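Date: 1/9/23

I finally finished the home setup for putting my zines and mini comics together, and I'm so happy with how it's working that I want to get all of it down while it's fresh. Book 2 of Grellova was stapled on my kitchen counter with a butter knife for a folding tool (please don't). Book 3 was made with the tips on this page and it looks like a real book!

## Folding

- Fold a few sheets at a time. I used to fold the whole stack of 28 pages in one go and the inside ones crept out past the cover like a tongue.
- Get a bone folder, or use the back of a spoon. Run it once down the crease, firmly, from the middle out to each end.
- Check the grain of your cover stock before you print. Bend a sheet gently both ways, and the way that gives more easily is the way you want your spine to go. I printed 35 covers against the grain and every one of them cracked along the fold.

## Stapling

A long-arm stapler is worth every penny. If you can't get hold of one, open up a regular stapler, lay the pages over a thick piece of cardboard, punch the staple through, then lift it all off and bend the legs down with the spoon. Slow, but it works great!

Myrto Gavalas, who I shared a table with at the Ritovberg fair in March, showed me how to clip both long sides with clothespins first so nothing slides. Tiny thing, huge difference.

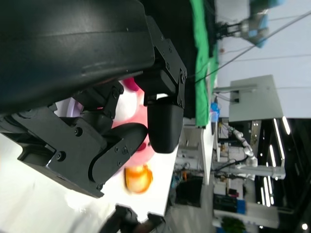
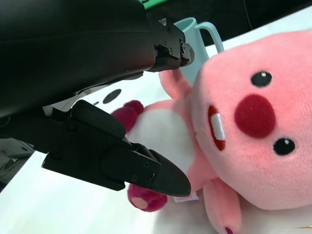
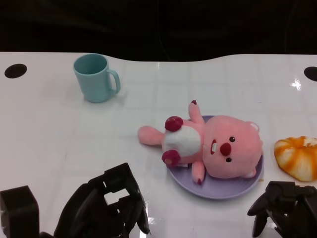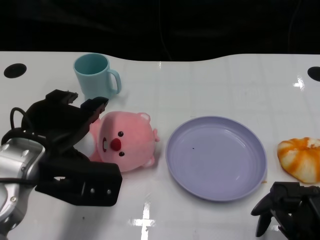 *White tabletop, all four shots*

## Trimming

Put in a new blade. Then put in another one sooner than you think you need to. A dull blade drags the paper and leaves that fuzzy edge, and then you press harder and the ruler slips.

Use a metal ruler with cork on the back, and keep the ruler on top of the part you're keeping. If the blade wanders, it wanders into the scrap. Three light passes beat one heavy one, and stand up while you do it.

## Ink and smudges

Let your pages sit overnight before you fold anything. Solid blacks are the worst for rubbing off on the facing page (my villain wears a black cape, so I learned this fast). A sheet of baking parchment between the stacks helps a lot.

For pencil marks left on originals, use a kneaded eraser and dab. For stray ink dots, white gel pen!

## Storing the finished books

Flat, spine to edge, turning every few copies the other way so the pile doesn't lean. I put a heavy cookbook on top for the first night. My big box of leftover Flomodstead paper lives under the bed with a couple of those little silica packets tossed in, and it hasn't curled yet.

Next up is sewing a spine with waxed thread. I've got the needles already!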